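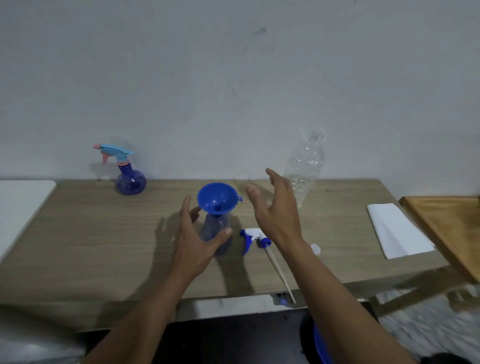 Transvaser et reconditionner les produits liquides à la maison

Le reconditionnement consiste à faire passer un liquide d'un grand contenant vers un récipient d'usage plus maniable. L'opération concerne surtout le vinaigre ménager, le savon liquide, l'huile de cuisine achetée en bidon et l'eau déminéralisée pour le fer à repasser. Elle demande peu de matériel, mais les erreurs de débit, de dosage et d'étiquetage sont fréquentes.

Choix de l'entonnoir

Le diamètre extérieur du tube doit rester nettement inférieur au diamètre intérieur du goulot. Si le tube obture le goulot, l'air contenu dans la bouteille ne peut plus sortir : le liquide stagne dans le cône, puis descend par à-coups et finit par remonter. Les modèles à nervures extérieures ménagent un passage d'air. À défaut, soulever l'entonnoir de 2 mm pendant l'écoulement, ou glisser un cure-dents entre le tube et le goulot.

Pour les liquides visqueux (miel, savon concentré, huile de lin), prendre un tube court et large. Un tube long et étroit multiplie le temps d'écoulement et se nettoie mal. Pour les poudres, le tube doit être parfaitement sec - la moindre trace d'humidité forme un bouchon. L'entonnoir à confiture, à col très large, convient aux graines et au riz.

Matières

Le polypropylène supporte les lessives et le vinaigre. Il retient cependant les odeurs et se tache au contact du curcuma ou de la sauce tomate. L'inox accepte les liquides bouillants et se désinfecte facilement ; il faut éviter d'y laisser séjourner de l'eau de Javel, qui provoque des piqûres. Le verre est neutre mais fragile, et son poids peut renverser une bouteille vide. L'aluminium est à écarter pour la soude et pour les produits acides.

Réserver un entonnoir à l'alimentaire et un autre à l'entretien. Un repère au vernis sur le bord évite toute confusion. Ne jamais faire passer un produit d'entretien dans un entonnoir de cuisine, même rincé.

Méthode

Poser la bouteille sur une surface plane, à hauteur de coude. La tenir par le corps, côté opposé au bidon. Verser contre la paroi du cône et non au centre : le filet s'enroule, l'air s'échappe mieux et les éclaboussures diminuent. Arrêter le remplissage au bas de l'épaule de la bouteille. Le volume restant absorbe la dilatation, sensible dans un placard exposé au soleil.

Les bidons à bec excentré se versent bec en haut. L'air entre par la partie supérieure de l'ouverture et le jet reste régulier. Dans le sens inverse, le bidon « glougloute » et projette.

Pour une dilution, introduire l'eau d'abord et le concentré ensuite. L'ordre contraire fait mousser les tensioactifs et fausse la lecture du niveau. Vanderleia Xavier utilise pour les sols 16 ml de savon noir par litre d'eau tiède, dose suffisante sur carrelage ; sur parquet huilé, réduire de moitié.

Produits à ne pas transvaser

L'eau de Javel, les déboucheurs, l'acide chlorhydrique et les solvants restent dans leur emballage d'origine, muni du bouchon de sécurité et de l'étiquette de danger. Ne pas employer de bouteille de boisson pour un produit d'entretien, quel qu'il soit. Ne pas mélanger deux restes de nature différente ; l'association de Javel et d'acide dégage du chlore.

Étiquetage et conservation

Indiquer le nom du produit, la dilution et le mois de remplissage. L'encre des feutres ordinaires disparaît au contact du vinaigre - recouvrir l'étiquette d'un ruban adhésif transparent débordant de chaque côté. Les solutions diluées de savon se conservent moins longtemps que le concentré. Les préparer par petites quantités et jeter toute solution devenue trouble ou filante.

Nettoyage

Rincer l'entonnoir à l'eau chaude aussitôt après usage, dans les deux sens. Pour l'huile, essuyer d'abord au papier absorbant, puis laver au liquide vaisselle avec un goupillon fin. Laisser sécher tube en haut, sur une grille.

Dernière mise à jour : 1/11/18

À lire également
Détartrer une bouilloire sans rayer la cuve
Joints de bocaux : quand les remplacer
Nettoyer un goulot étroit avec du gros sel
Ranger les bidons sous l'évier, par Mitra Heydari
Taches d'huile sur un plan de travail en bois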